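Visit to the Zenus Open Day
Group report by Malathi Lobo and Amanuel Tekleab

Our group went to the open day on 17 August 2024.

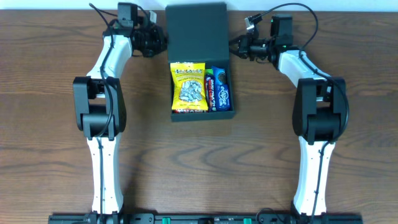

We wanted to learn how two arms share one job. Ivars Jaunzems led our tour. The snacks were packed in a green box with a lid, and both arms reached it from one rail.

We wrote down three questions for him.

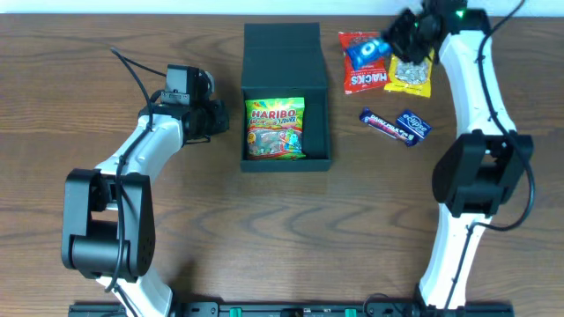

He answered two and sent the third by email.

Tsion Gashaw took notes for 32 minutes.

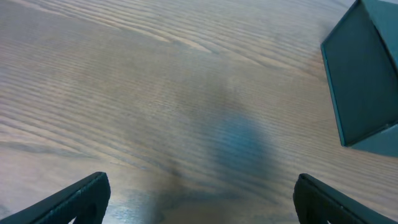 Her notes are in the appendix.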